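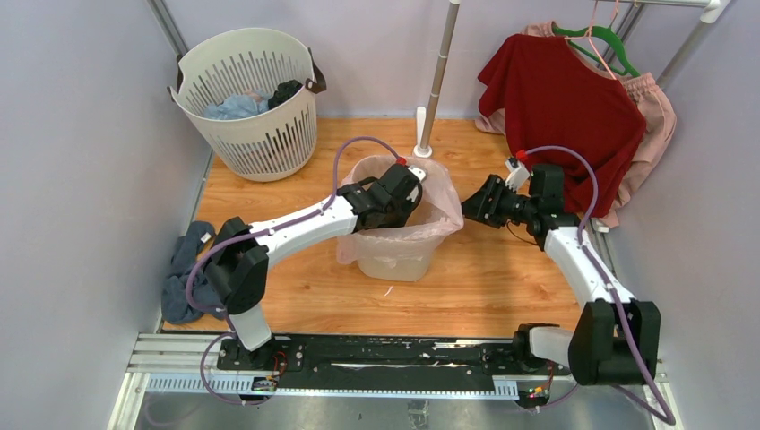

Temcombe Rally patch 2 is live, and the co-driver finally shuts up when you tell him to

By Viorica Softić
Tuesday, July 22, 2025

Print this story | E-mail this story

Patch 2 for Temcombe Rally went up this morning on PC and both consoles. Big one. Long notes, most of them dull, a few that matter a lot if you play career mode.

First thing. Repair costs are down. A full gearbox swap between stages used to run you 3000 credits, which was more than a mid-table finish paid out in the first season. Now it's 2000. Tires and bodywork stay the same. If you already paid the old price you don't get the difference back, sorry.

Second, pace notes. You can now set how early the calls come, on a slider, and there's a separate toggle for chatter. So no more hearing about the weather halfway through a hairpin. Ciarán Kavanagh, design lead at developer Priser, said on the studio stream that the chatter option was the top request on the forums going back to the April launch. "We liked the banter. Players did not like the banter," he said.

Handling got touched too – mostly gravel. Rear-wheel-drive cars hold a slide longer before they snap round, and the handbrake bites a bit later on a pad. Wheel users shouldn't feel much of a change, says the studio. I did a couple of runs on the Beaudoin forest stage before writing this and the back end is definately calmer over the crests. Still spun it at the bridge.

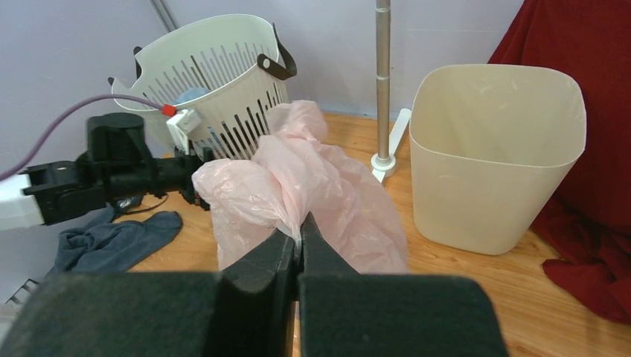

RACING

There's new stuff as well. The Cato, a little front-drive hatch, is free for everyone and shows up in your garage the next time you log in. It's slow. It's also a lot of fun on tarmac and it has its own one-make cup, open all week, with a livery for anyone who finishes all the stages. You don't have to place.

Leaderboards have been wiped for every gravel stage because of the handling changes. Tarmac and snow times stand. The old gravel boards can still be viewed from the archive tab but you can't race the ghosts from them, which is a shame, plenty of people were using those to learn the long stages. Priser says ghosts might come back in a later update. No date.

Co-op service park is delayed again. It was down for this patch and it isn't in it. Kavanagh put it down to save files going out of sync when one player drops mid-repair, and said the team would sooner hold it than ship it broken.

Known issues: the replay camera can get stuck under the car on the Beaudoin night stage, and some players are seeing the wrong flag next to thier name in online lobbies. Both being looked at. If the game hangs on the first loading screen after updating, restart it once – that fixed it on our PC.

Full patch notes are on the in-game news page.

Sign up for our weekly racing newsletter and get the week's patches, releases and deals in your inbox. You can unsubscribe at any time.

Comments

Zlatko Nikolaidis
There goes my gravel time. I was 528th in the world on Beaudoin and now I'm nothing. Took me all of June

Ilir Dimitriou
chatter toggle is worth the download on its own. also the Cato is great, ignore anyone who says it's slow

Gaetano Palumbo
Anyone else still getting the flag thing? I've been Norway for two weeks. Never been to Norway.

Zlatko Nikolaidis
@Gaetano yes, mine changes every time I join a lobby

This site uses cookies to remember your settings and measure traffic. By continuing to browse you accept our cookie policy.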